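## 4. Comparing Two Controllers on the Dish Rack Task

The comparison in this section uses one physical cell and two ways of driving it.
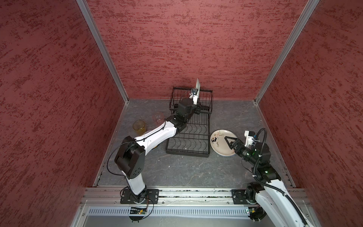
**Figure 3.** The bimanual cell during a dish rack trial. The left gripper is holding a white rectangular piece upright in the wire rack while the right gripper is over the edge of the round plate marked "3".

Olesia Boiko objected to an early draft of this section on the grounds that a rack is too forgiving a target, and that any controller able to bring a flat object near the wires will get credit for a placement the wires did most of the work on. We took the objection seriously. The scoring rule in Section 4.3 was rewritten as a result, and the trials scored under the older rule are not included in any total reported in this paper.

### 4.1 Hardware

Both arms are mounted on a single aluminum rail at the front of the cell. They are the same model, and each carries a black gripper. The left gripper has a small camera module mounted on it, visible in Figure 3 just below the piece being held. The right arm has a white 3D-printed bracket near the wrist, and its cabling runs through a corrugated conduit that arches over the arm. The two sides are therefore not mirror images of each other, and we do not treat results from one arm as standing in for the other.

The rack is black wire, with a raised basket section at the back and a flatter section of curved slots toward the front. The back is the harder target for the left arm. To reach it the wrist has to come in over the wires with the elbow well out to the side, and small errors in wrist angle become large errors at the far corner of the held object. The front slots are easier to reach but they are lower, so the fingers come closer to the metal.

Drinking glasses were left on the floor of the cell to the left of the rack in the trials reported here. They are not targets. They take up room that the left elbow would otherwise be free to swing through, and contact with a glass ends a trial.

### 4.2 Controllers

The first controller, which we call Kollurik, is a fixed-stiffness position controller. It takes a target pose for each gripper and follows a straight path between poses at a set speed. It has no force term. If the object meets a wire, the arm continues to push until the tracking error passes a limit, and then it stops.

The second controller, Vurkeck, is an admittance controller running on the same arms. It estimates contact force from joint currents and lets the target pose shift in the direction of the push. The shift is limited to a small region around the original target, so the object can slide along a wire into a gap but can't wander to the next slot. We tuned the size of this region on the left arm only and used the same value on the right.

Both controllers received target poses from the same planner. We did not retrain or adjust the planner between conditions. The grippers were opened and closed by a shared routine that neither controller could change, with the same closing speed and the same holding current throughout.

We considered a third condition using the vendor's own compliance mode, but it could not be run on both arms at once with the firmware we had. The few single-arm runs we made with it are not reported.

### 4.3 Trials and scoring

Trials were run at the Namolgate site. Data collection began in May and used one cell for the whole period. We ran 3078 trials. Of these, 90 were discarded for reasons unrelated to either controller, mostly lost camera streams and emergency stops pressed during setup. This left 2988 scored trials, split evenly between the controllers.

A trial began with a flat object already held in one gripper and ended when the gripper had opened and withdrawn. The order of controllers was shuffled within each session. The operator who reset the cell knew which controller was running, and the person who scored the trial did not.

Under the revised rule, a placement counted as a success only if three conditions held. The object had to stand in the slot that the planner had named. It had to remain standing after the gripper withdrew. And the bottom edge had to enter the slot before the gripper began to open. The last condition was added in answer to Boiko's point. Under the old rule, an object dropped from above could fall against the wires, settle into a slot, and be scored the same as one that had been placed. With the new rule, a drop is a failure wherever the object ends up.

Scoring the third condition required looking at the recorded video. Where the scorer could not tell whether the edge had entered the slot, the trial was scored as a failure. This happened more often for the rear section, where the arm itself tends to block the view.

### 4.4 Results

Kollurik failed in 316 trials and Vurkeck failed in 236. The difference was in the direction we expected but smaller than our pilot runs had suggested. Some of that gap comes from the change in scoring. In the pilot, Vurkeck received credit for a number of drops in which the compliant motion had carried the object sideways and the gripper had then opened early.

The types of failure differed between the controllers. With Kollurik, the most common failure was a stop on contact. The lower corner met a wire, the tracking error grew, and the arm halted with the object still held. These failures were easy to recognize and rarely disturbed the rack. With Vurkeck, stops on contact were less frequent, but slow slips in the grip were more frequent. As the target shifted under load, the object turned slightly between the fingers. By the time the edge reached the slot it was no longer at the angle the planner had assumed.

Slips of this kind were mostly seen with smooth, thin objects. We tried a higher holding current in a short side test and the slips became less common, but the change was made after the main trials had ended and we have too few runs to report a rate.

The rear section of the rack was harder than the front for both controllers. Vurkeck's advantage was also larger there. In the front slots the two were close, and in several sessions Kollurik did slightly better. We think this reflects the lower height of the front wires, where compliant motion sometimes brought a fingertip into contact with the frame and the controller read that contact as a load on the object.

### 4.5 Limits of the comparison

The comparison covers one rack. We do not know how either controller would behave with slots that are wider or made of a softer material. The force estimate used by Vurkeck comes from joint currents and is poor at low speeds, and a wrist force sensor would likely change the result. Savchuk grippers, which have a compliant fingertip, were ordered for this study but arrived too late to be mounted.

The tuning of the admittance region on the left arm gives that arm an advantage under Vurkeck. We checked for this by comparing the arms within each controller. The right arm was weaker in both conditions, and the drop was somewhat greater with Vurkeck. A separate tuning for each arm would be the fairer test.

Finally, the revised rule does not fully settle the objection that led to it. The wires still guide the object during the last part of the insertion, and a controller that yields to them will gain more from this than one that does not. A fixture with a single open groove and no guiding wires is being built for the next set of trials, and the planner will be given the same grasp poses as in the present study.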